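盖子的事，我分开写几条。中文是我后来学的语言，陶瓷的词有些是查字典得来的，用错了请告诉我。

我要写的东西是一个有盖的粗陶罐，盐釉，褐色，放在我厨房的架子上已经很久了。罐和盖不是一家人。

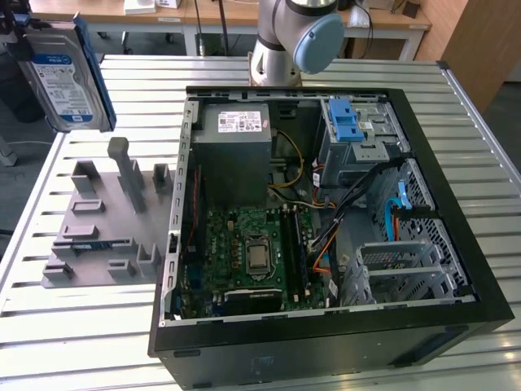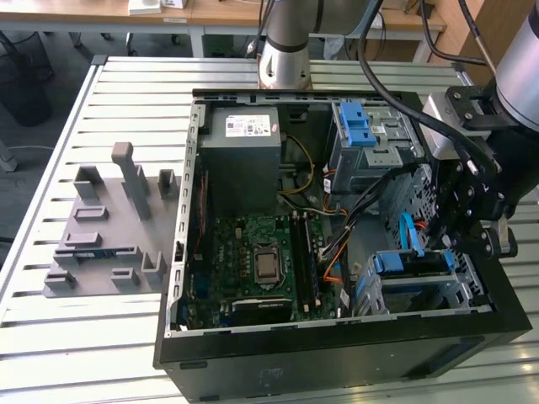 本页最后修改：08/05/2022

先说罐子从哪里来。我在 Priredville 的旧货市场买的，在河边那一排摊子的最后一个。摊主把它和几只花盆放在一起，里面有干的泥土和一个塑料标签，标签上写着"罗勒"。

价钱是 3 块钱。我没有还价。我在自己的国家也不太会还价，用外语更不会。

罐身比我的手掌高一点，肚子圆，肩膀的地方有两个小耳。耳朵很小，手指穿不过去，只可以绑绳子。从前的人应该用布盖住罐口，再用绳子绑紧。这是我的猜测，后面我会说为什么我又怀疑这个猜测。

盐釉的表面，中文里常说"橘皮"。我很喜欢这个词，因为在我的母语里也是一样的说法。烧到最热的时候把盐投进窑里，盐变成气，落在坯体上，就成了一层薄的玻璃。一粒一粒的，摸起来和橘子皮相像。

我的罐子一面橘皮很明显，另一面几乎是平滑的，颜色也浅。平滑的一面大概靠着另外一个罐子，盐的气走不过去。我洗碗的时候常常看这个分界的地方。

盖子是另外一件东西。它颜色偏灰，钮是扁的，像一颗纽扣。盖在罐上，转一下，会有一个角度比较稳，别的角度都会轻轻地响。

摊主说它们是一套。我当时相信了，因为我想要相信。

回家以后我把盖子翻过来，看见里面有一圈没有上釉的边，比罐口窄。一个盖子如果是跟着罐子一起做的，这一圈应该正好落进罐口里面。我的盖子落进去以后，左右都可以移动。

所以问题有两个：罐子是谁做的，盖子是谁做的。我花了很长的时间在第二个问题上面，朋友们觉得这个次序很奇怪。

（有人问我"钮"是什么。就是盖子上面让手拿的那个小把。也有人写"纽"。我在两本书里看见两种写法，我用金字旁的。）

先讲罐子。底部有一个压印，只压进去一半，能读出来的是"NESS"四个字母。前面的部分被釉填满了。

以 NESS 结尾的陶厂，在这个地区我只知道一家，Nulness。它在 Skanesthorpe 城外，靠着一条产粘土的小河谷。现在那里是一片草地和一个停车的地方，窑已经没有了，只留下半面砖墙。

当地的小册子写，Nulness 从 1752 年开始烧陶。小册子没有写什么时候停止。我问过卖小册子的地方，他们说这个问题常常有人问，然后给我一张地图，地图上也没有。

我很想说我的罐子是 1752 年的。它不是。那种压印是用金属章压的，字很规矩，底部的旋纹也很均匀，我觉得晚得多。早期的东西底部常常有一个指印，或者用绳子割下来的那种贝壳形的纹。

绳子割的纹我解释一下。陶工做完一个罐子，用一根线从轮盘上把它割下来。如果轮盘还在转，线会留下一个偏心的圆，像贝壳。如果轮盘停了，就是平行的线。我的罐底两种都没有，被修平了。

修平的底对收藏的人来说有一点可惜，对桌子来说很好。

我去过 Skanesthorpe。从我住的地方去，路是 50 公里，公共汽车要换一次。换车的地方有一家面包店，卖一种有葛缕子的面包，我每次都买，每次都忘记我不喜欢葛缕子。

Skanesthorpe 的地方陈列室只有两间房。第一间是渔网和一个旧的消防水泵，第二间是陶器。陶器的柜子灯光偏黄，看盐釉不太公平，褐色看起来都一样。

柜子里有 Nulness 的罐子，是装腌鱼的。肩膀上也有小耳，和我的差不多。可是有几个带着自己的盖，所以我前面说的"用布盖住，用绳子绑"，可能只对了一部分。也可能绳子是用来绑住盖子的，从一个耳过去，压住钮，再到另外一个耳。

如果绳子要压住钮，钮就应该有一个凹的地方。陈列室里的盖钮正是这样，中间低下去，像一个很小的马鞍。我站在柜子前面看了很久，管理的人来问我要不要椅子。

我的盖钮是平的。所以我的盖子不是 Nulness 的盖子，或者是给另一种罐子用的。这一点现在我比较肯定。

我也想过让人给我做一个新的盖子。会做陶的朋友说可以，但是有困难的地方在收缩。泥在干的时候缩一次，烧的时候再缩一次。她用的泥一共缩百分之 12。要做一个刚好的盖，就要先做一个大出来的盖，然后等，然后希望。

从前的陶工用卡尺量，罐口和盖子一起量，一起干，一起烧，有时候盖子就放在罐子上面烧，中间撒一点沙或者氧化铝一类的粉，免得粘住。我的罐口上有一圈颜色比较浅的粗糙的地方，应该就是这样来的。

也就是说，我的罐子曾经有过自己的盖，戴着它进过窑。这个想法让我有一段时间睡前总在想那个盖子到哪里去了。

盖子比罐子容易坏，这个大家都知道。它要被拿起来，放下去，放在桌边，放在炉子上。罐子只要站在那里。

旧货市场上单独的盖子很少有人卖，单独的罐子很多。我开始专门找盖子以后才注意到。问摊主"有没有盖子"，他们会看我的手里有没有罐子。

有一段时间我真的带着罐子去。后来觉得不对，路上碰坏了怎么办。我改用一张硬纸，剪成罐口的圆，放在钱包里。这张纸现在已经软了，边上也不准了，我应该重新剪一张。

讲一下 Schumacher。这是 Priredville 老街上的一家旧物店，门口有一个很大的铃，一推门全街都知道。店里陶器放在最里面，在椅子的后面。椅子是倒过来叠的，要拿一个碗，先要搬椅子。

我在 Schumacher 问到了我的灰色盖子。店里的人用指甲敲了一下，又用指甲在没有釉的边上划了一下，说这个泥太细，不是盐釉的东西，可能是糖罐的盖，炻器，上的是长石釉。

我不太懂长石釉和盐釉放在一起怎么分，所以回家读了书。简单地说，长石釉是先涂在坯上再烧的，比较厚，边上会停在一条线。盐釉是从空气里来的，没有那条线，能到的地方都会到，不能到的地方就没有。

我再看我的盖子，边上果然有一条线，很整齐，用手指可以感觉到一个小的台阶。罐子上没有。这么简单的分别，我在厨房里看了那么久都没有看见。

所以：罐子可能是 Nulness 的，装鱼或者装别的咸的东西。盖子是一个糖罐的。一个咸，一个甜，现在里面放的是茶叶。

有读者留言问，盐釉的罐子装茶叶安全不安全。我的回答是，干的东西我放心，酸的东西我不放，不是因为知道有害，只是我不知道它以前装过什么。花盆的泥土我洗了好几遍，还泡过一夜。请不要把我当作专家。

另外有人问，罐子里面有没有釉。有，但是和外面不同。盖着盖子烧的时候，盐进不到里面，所以里面要另外涂一层泥浆釉，深褐色，亮。我的罐子里面就是这样，靠近底的地方有一道流下来的痕，停在半路。

这道痕是我最喜欢的地方。可惜放了茶叶就看不见了。每次茶喝完，我会让罐子空一两天。

说到"炻器"这个词。第一个字很多母语是中文的朋友也不会读，读 shí，和石头一样。我第一次在陶艺课上读对了，老师很惊讶，后来我把"坯"读成"胚"的样子写在黑板上，大家就不惊讶了。坯是土字旁。

德语、英语里面都是"石头的器"，中文也是石头旁加一个火字，意思非常清楚。我觉得这个字造得很好，可惜少用。很多书直接写"粗陶"。我上面两种都写了，请原谅不统一。

继续讲找盖子。六月我又去了一次 Skanesthorpe，想看那半面墙。墙在草地的尽头，旁边有羊。砖的里面一侧有一层绿褐色的玻璃，很厚，有的地方像蜡烛流下来的样子。

那是盐。每烧一次窑，盐不只落在罐子上，也落在窑的墙上，一年一年积起来。我用手摸，比我想的滑。羊在旁边吃草，对玻璃没有兴趣。

我在小路上看见一些碎片，泥里到处都有，褐色的，灰色的。那里有一块牌子，写着请不要带走。我没有带走。我蹲下去看，看见一个碎片是盖钮的一半，有马鞍一样的凹。

我把它放回去了，让凹的一面朝下，这样雨水不会存在里面。没有什么道理，陶片不怕雨。

那块牌子上的字是白漆写的，最后一行已经看不清楚。可能是电话号码。我想报告一下牌子应该重写，但是没有号码可以打。

回来的公共汽车上我量了自己记在本子上的画。那个钮和陈列室里的钮一样宽。我画得不太好，不过宽度是用手指比过的，我的手指没有变。

后来我给陈列室写了一封信，问能不能在他们的盖子旁边放一下我的硬纸圆。他们回信很客气，说可以，要先约时间，并且要戴手套。我回信问，纸要不要戴手套。这是我用外语开的玩笑，他们没有回答这一句。

约的那一天下雨，第二间房有一点漏水，所以柜子移到了第一间，和渔网放在一起。管理的人把一个盖子拿出来，放在一块灰色的毡上。

硬纸圆和盖子里面那一圈差了很少，纸大一点。管理的人说，别的罐子也是这样，每个都差一点，因为手做的东西没有两个一样的口。然后他又拿出一个，这个纸小一点。

我很高兴。一个大，一个小，我的罐子在中间。这不能证明什么，不过至少说明它站在这一家人里面不难看。

管理的人也看了我带去的底部压印的照片，说那个章见过，前面被釉填满的很多，可能章本身已经磨坏了。他不愿意说年代。我觉得不愿意说年代的人比较可以相信。

他给我看了一个没有卖出去的罐子，耳朵歪了，贴着旁边罐子的一小块，撕不下来。这种东西从前扔在河谷里，或者给工人拿回家用。歪的那个我觉得比好的漂亮。

关于价钱，有几位私信问我现在这个罐子值多少。我不知道，也不打算卖。配错盖子的罐子一般比没有盖子的便宜还是贵，这个我倒是很好奇，知道的人请告诉我。

Schumacher 那边后来来过一个消息，说收到一箱厨房的旧东西，里面有盖子。我去了，搬了椅子，看了。有一个盖子颜色很对，钮也有凹，放上硬纸圆，大了太多，应该是大缸用的。

我还是买了。现在它在窗台上，翻过来，可以放钥匙。没有上釉的那一圈有时候会刮到钥匙，有一种很干的声音，我家里的人不喜欢。

有一个学陶的人建议我用木头车一个盖，软木也可以，又轻又密封。这是很实际的办法，很多旧罐子都这样配。我试过一块软木，茶叶有一点软木的味道，两天以后拿掉了。

所以灰色的糖罐盖还在罐子上。我在那个比较稳的角度用铅笔点了一个小点，罐口上也点了一个，两个点对好就不响。铅笔可以擦掉，请收藏的朋友不要生气。

有人说应该在盖子下面垫一圈毛线。我也试过，蓝色的，看起来像戴围巾。冬天可以。

几条更正。前面我写压印能读出"四个字母"，今天换了灯再看，N 的前面还有一竖，可能是 L。如果是 L，那就更像 Nulness。照旧写"可能"。

还有，前面写罐子"褐色"，有读者说盐釉应该写"茶褐"或者"铁褐"。我查了，铁褐比较合适，肩膀的地方有一些小黑点，是泥里的铁。浅的那一面我想叫"饼干色"，书里没有这个词。

再更正一条：葛缕子的面包，换车的那家店现在也卖没有葛缕子的。

最后问大家一个问题。如果谁家里有 Nulness 的盖子，钮上有凹，里面那一圈完整，不管颜色深浅，请量一下直径告诉我。我不是要买，只是想在本子上多写一行。要是盖子没有罐子，那我们可以再谈。

下次写罐子里面那道流下来的痕，要等这一包茶喝完。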